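Last updated 7th June

3.2 Collection by Hand-Held Gripper

Tasks in the Risano set were shown in two ways. In the first, an operator drove the Fuston arm by remote control from a desk, using a pair of joysticks and a live video feed. In the second, the operator carried a gripper of the same finger geometry through the task directly, with no arm present. The second method accounts for 1265 of the 1593 episodes kept after filtering. Remote episodes were recorded at the Eynon laboratory only; hand-held episodes were recorded in furnished homes.

The home task is tidying. The operator grasps one small item at a time, lifts it clear of the surface, and releases it into an open bin. Items are placed by the operator before each episode and are not returned to fixed positions. Finger width and gripper pose are logged together with the video. 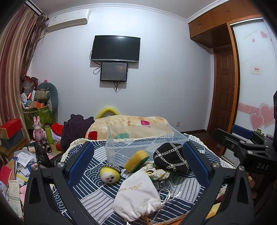
Figure 3. View from the hand-held gripper over a bed with a clear plastic bin and small items, among them a sponge, a felt toy and a drawstring pouch.

Both fingers remain in view, and the blue textured pads on their inner faces give a steady visual cue for the opening between them. The bedspread in Figure 3 has a wave pattern that is also visible through the walls of the bin. Clear containers on patterned cloth were hard for the depth estimator, and we therefore train on color input alone.

Soft items call for a different approach from stiff ones. Operators were told to close on a fold of cloth or on the body of a pouch, and to avoid lifting by a cord. An episode was dropped if the operator's free hand touched an item, or if tracking was lost for more than 2 seconds. The remaining episodes were cut at each release and passed to the Prendberg labeling tool without further editing.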